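Grosonora is what you get when a town with one good hall and a decent car park decides it deserves a festival of small museums. The hall is in Sellosdale, the car park is in a field behind it, and the path between them had been strewn with straw, to no benefit that my shoes could detect.

I had come for the Chauvin collection of mechanical music, which lives in Fovness for most of the year and can be seen there by appointment, if you can get anyone to answer the phone. Entry was £5, or £2 if you arrived with an instrument. A man ahead of me in the queue produced a kazoo and was waved through at the lower rate.
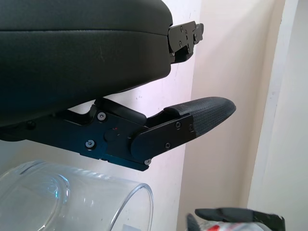
Words and pictures: Lanying Han
Aug 8, 2021

The catalogue lists 325 pieces. A fair number had made the journey, mostly barrel organs and musical boxes, along with a cabinet of bird whistles that children were asked not to blow and therefore did. The labels were typed on cream card by someone with firm views. One musical box was described as "sweet in tone but overpraised", and I stood listening to it for longer than I meant to, trying to decide whether I was overpraising it.

The demonstrations were held on the stage at the far end. We had a polka, a hymn, a second polka that I would have sworn was the first, and a lullaby played at such a lick that no infant could have survived it. The demonstrator blamed the spring. He also told us the biggest organ had cost 1,000 francs when new, then looked round the room as if one of us might still have the receipt.

Lunch was a cheese roll from the hatch. There was a choice of pickle or no pickle until half past twelve, after which there was no pickle.

The talk on card punching in the side room overran badly and I enjoyed all of it. Did you know that a wrong hole can be patched with gummed paper, but the patch will click for ever after? I do now, and have since told several people on the train.

The hall is open for the rest of August, mornings only. Take the lower road in, and wear boots.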